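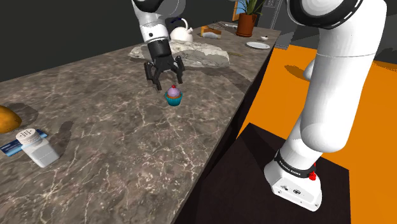 八月,星期四,早班

接着上次没写完的。小杯蛋糕的顶还是偏,靠炉门那一侧高,靠里那一侧塌。上次怀疑面糊搅过了头,今天先不动配方,只查烤炉和装模。

面粉换成了Trurkthorpe磨坊的新袋,低筋,袋口批号已抄在库房本子上。旧袋剩的不多,留着做对照。两种粉都过筛两遍。新粉的颜色比旧粉略黄,手捏成团后散得慢一点,估计含水高。液体先不减,看结果再说。

第一炉
面糊总重2780克,按老方子。黄油328克,室温软化到手指能按出坑、边缘不出油。糖分三次加。鸡蛋从冷藏拿出来以后在温水里泡过,加到第三个时面糊有一点点要分离的样子,舀了一勺粉进去,收住了。牛奶和粉交替加,最后一次粉改用刮刀拌,看不见干粉就停。
每杯装40克,用秤,不用勺估。装完轻磕一下烤盘,去大气泡。
炉子是Kaijage那台旧的,下层。预热时间比平时长,灯灭以后又等了一轮才进盘。
结果:门侧仍然高,里侧仍然塌,但差别比上次小。表面有裂,裂口在正中的居多。组织切开看,底部有一条密的带子,压手,不像没熟,像是粉没拌开。记下来,下一炉拌粉时多刮几下盆底。

第二炉
同一份方子,烤盘在中途调了个头。调头的时候炉门开得久了,我先把盘拉出来放在台上,戴手套转向,再推回去,应该在炉门边上直接转。
结果:两侧基本一样高,但整盘都矮。矮的原因我认为是开门太早,中心还没定住。下次晚一点再调。底部密带没有了,说明刮盆底是有用的。

第三炉
不调头,改放中层,烤盘往里推到底,再退回两指宽,让后面有地方走风。
结果:今天最好的一盘。顶圆,裂得少,颜色均匀,只有最里面靠左的那个颜色深。杯纸没有脱开。放凉以后再看,有几个边上微微收缩,可以接受。
结论暂记:问题主要在摆放位置,旧炉后壁的出风口被烤盘挡住了。面糊搅过头的说法先划掉,等新粉旧粉对照做完再定。

关于1904年那个方子
Jabari Nyamweya从Flirnville的旧书店带回来一本家用食谱,扉页印的是1904年,封底已经掉了。里面有一种小糕,名字叫Lullida,没有图,也没有温度,只写"中等火,至草棍拔出无物"。分量用的是茶杯和"一枚胡桃大小的黄油"。Jabari想拿它做秋天的单子,我同意试,但要先把分量换算清楚。
我们按书里的比例缩成小份试了一次。说几点:
书上用的是小苏打加酸奶油,没有泡打粉。酸奶油的酸度现在和那时肯定不一样,照搬会有碱味。今天的一份就有,吃到最后舌根发涩。下次苏打减三分之一。
糖很多。减糖以后颜色会浅,组织会干,要么补一点蜂蜜,要么缩短烘烤时间。我倾向于后者,Jabari倾向于蜂蜜。两样都做,分开标。
书里要求加"玫瑰水少许",我们没有,用柠檬皮代替。味道很干净,但盖过了黄油。柠檬皮只取黄的部分,今天有一小撮带了白,发苦。
打发方法是先打蛋再下黄油,和我们平时相反。黄油融化后晾到不烫手再倒,沿盆边慢慢淋。第一次倒得快,沉底了,整盆不要了。第二次先取一点蛋糊和黄油拌匀,再倒回去,没有沉。这个办法值得留,别的融化黄油的糕也可以试。
成品偏平,口感接近海绵,冷了以后比热的时候好吃。放到下午再尝,边缘有点硬,中间还软。

糖霜
只打了一小盆奶油奶酪的。上次太稀,裱出来站不住,查下来是奶酪从冷藏拿出来太久。今天黄油软、奶酪凉,先把黄油和糖粉打白,再分次下奶酪,打匀立刻停。能站住,尖角放了一个上午没有塌。糖粉没有过筛,裱花嘴堵了一回,拆下来洗过再用。以后糖粉必须筛,写在盆盖上。
蛋糕没凉透就裱是不行的,第一炉的一个试过,底下化成一圈。

杂项
大秤的读数飘,空盘放一会儿会自己跳。换了电池以后好一点,但没有完全好。装模用的是小秤,今天的数可信,总重那个数打个折扣看。
杯纸快用完了,白色的比棕色的容易脱模,订货时写清楚要白的。
旧炉的门封条靠下的一段发硬,关门时能感到漏出来的热气。没修之前,下层不要放要求均匀的东西。
香草快见底。
冷却架有一根条断了,拿的时候从另一头拿。

下次要做
新粉和旧粉各一盘,中层,同一位置,先后进炉,进炉前确认炉温回稳。
Lullida减苏打一份,蜂蜜一份,缩短时间一份。柠檬皮减半。
第三炉的几个用盒子封好,放在阴凉处,盒盖上写了炉次,明早开盒尝一次,看杯纸有没有返潮。请勿先吃。
问Jabari那本书能不能借出来几天,后面还有一页姜饼,字迹糊了,想对着光再认一认。

下午补记:第一炉切开的那几个已经干了,掰碎收进罐子,留着做底。小秤用完擦过,放回架子上层。封条的事已经在维修单上写了一行,还没有人回。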